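Home | Shop Bases | Hair Color Ring | Wholesale | Help Desk | My Tickets

Filed under: Orders & Shade Matching > Website Trouble

Ticket 519 - Shade picker keeps choosing gray
Opened Oct 18, 2020
Status: Closed, with feelings

Customer is a salon ordering lace bases from our Nillwood line. Every time they pick medium brown, the cart switches to medium brown with 40 percent gray. Their client is young and took it personally.
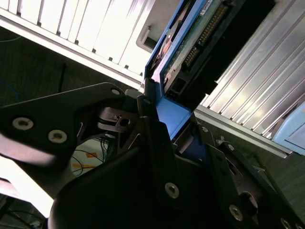
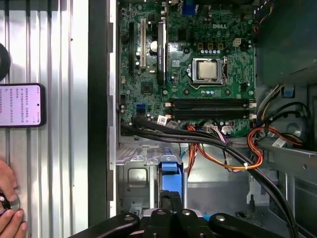

Step 1. The usual suspects

Asked the salon to clear the browser and try again. Cart went gray again. Tried it here on our own login and got the same, so apologies to the salon's browser.

Step 2. Other bases

Konness skin bases: fine. Bensaid mono tops: fine. Nillwood in black: fine. Only Nillwood in brown ages on its way to checkout.

Step 3. The shade list

Found it. Skistov, our order software, allows 16 characters for a shade name. Somebody had typed a longer one, and the leftover part landed in the gray column, where it was read as a request. Shortened the name, saved, tested with a base of each size. Brown stays brown.

Step 4. Orders already placed

Went back through open orders. Two more salons had paid for gray they never asked for - one had written to say how natural it looked. Left that one alone. The other gets a free remake, shipping in November.

Reply from salon: "Works now. Client would still like an apology."

Apology sent. Closing.

Tags: shade codes, lace base, cart errors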